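January 1, 2024

So my resolution last year was to stop throwing away clothes that have one thing wrong with them, and I'm a bit amazed to report that I mostly kept it! I still own the gray cardigan. I still own the jeans with the knee. I even still own the awful green coat, a Pilley my mother passed down to me, and that one has had three separate linings' worth of trouble inside it.

I didn't grow up sewing. My mother had a biscuit tin of buttons and a lot of good intentions, and when something ripped it went into a bag behind the bedroom door, and when the bag was full it went away. I carried on the same way for years. Then last winter I emptied my own bag onto the bed and it was so depressing. A duvet cover with a foot-sized hole (mine, restless sleeper), four shirts missing the same button, the one right at the chest, and a wool skirt I loved with a hem hanging down like a tongue.

I started with the buttons, obviously. Everyone starts with buttons. And every button I sewed on in January fell off by March, some of them in public, one into soup.

The trouble was knots. I had been doing the thing where you roll the end of the thread around your finger and hope, and then at the other end I'd just go around and around in the same spot until the thread ran out. It looked very busy back there. It held nothing.

I got sorted out by Theresia Zürcher, my landlady from two apartments ago, who I still visit for coffee and who used to do alterations for a department store. I showed her a shirt. She looked at the back of the button for a long while and then asked if I'd done it on a train. (I had done it on a train.) She got out a scrap of old sheet and a spool of black thread, so I could see every mistake, and made me tie knots and only knots for most of an afternoon. No buttons, no seams. Over, under, pull, now the other way, pull, snip, again.

What I'd been tying, when I managed to tie anything, were granny knots. If you cross right over left and then right over left again, the thing creeps and loosens every time the shirt goes through the wash. If you switch for the second half, it lies flat and locks. I am a grown woman with a mortgage application in progress and I'd never known that. I tied them all the way down that sheet and for a while I got weirdly into it, the way you get into shelling peas.

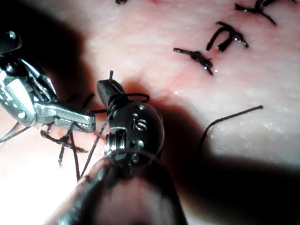

Three black knots, on the diagonal.

Once the knots were holding, I got ambitious and went shopping, and this is where I should warn you, thread is a slippery slope. There's a shop near my dentist called Domik, the kind with drawers up to the ceiling, and I walked in for one spool of white and came out with a bag. A few things I've learned to buy and not buy:

The multipack of 48 tiny spools in every color is a trap. It's so pretty! I have it on my desk and I look at it all the time. But the thread is fuzzy and it snaps when you pull a knot tight, and there's barely enough of any color to do a proper hem. I use the Nunico cotton now, which comes on an ugly cardboard cone with 2000 yards on it, and I bought navy, black and a sort of oatmeal. Oatmeal goes with a shocking number of things.

Needles matter more than I thought. I had one needle for everything, a big bendy one that I think came in a hotel kit, and it left holes in my nice blouse you could see daylight through. Get a mixed packet. Throw out the one that's gone a bit brown.

Beeswax is great if your thread tangles. You pull the thread over the lump a couple of times and it calms right down. Mine came from Aebischer, the hardware place, where it's sold for drawer runners and costs about 3 dollars. The sewing version in its little plastic holder is twice the price and smells of nothing.

You don't need the special scissors shaped like a bird. I have the special scissors shaped like a bird.

After that I did the skirt hem, and it took me two whole evenings and one very long podcast series about a shipwreck. I'd pinned it on the floor and then put it on and found that one side was a good inch lower than the other, so out it all came. The second time I pressed it first with the iron (yes, Theresia had told me, yes, I'd ignored her) and it went so much faster. The stitches on the inside are nothing to be proud of. They lean. But from the outside you really can't tell, and I wore it to my cousin's birthday in August and danced in it.

The thing I've come to like is how slow it is. I'm on my phone all day, I answer emails in the elevator, and there's no way to hurry a hem. Put the needle in here, bring it out there, pull the thread through until it stops, and don't yank. If I yank, it puckers, and then I sulk, and then I unpick it. I've started keeping a mending basket next to the couch, with the lamp moved over so I can see, and on a bad day I'll sit down and do 20 minutes before I've even taken my shoes off.

I've also gotten nosy about other people's stitches. I turn cuffs inside out in stores. I looked at the seam on a bus seat last week for four stops. My sister says I'm no fun to go shopping with anymore, and I'd like it on record that I saved her from a very expensive dress with a zipper held in by wishes.

We use cookies to remember your preferences and to see which posts people read. By continuing to browse you agree to our use of cookies. Accept | Manage settings

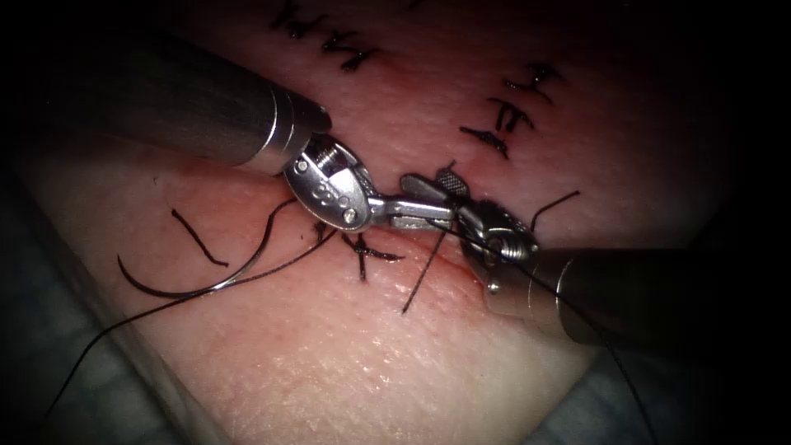 What's in the basket for this year

The duvet cover, still. I keep moving it to the bottom. It needs a patch the size of a dinner plate and I can't decide if I want one that matches or one that's loud and floral and makes a point of itself. Leaning floral.

Two pairs of socks for darning. I've watched somebody darn and it looked like weaving a very small potholder on a lightbulb, so I've set aside a dead lightbulb and will let you know.

The green Pilley, where the left pocket has a hole that has so far swallowed a lip balm, a parking ticket and a key I had already paid to replace. I can feel them all down there at the hem, sliding around. I think I'm going to open the lining from the bottom, fish everything out and close it up again by hand in the oatmeal, which won't match at all.

And I promised Theresia I'd learn a buttonhole. She says I'm ready. I've bought extra sheet.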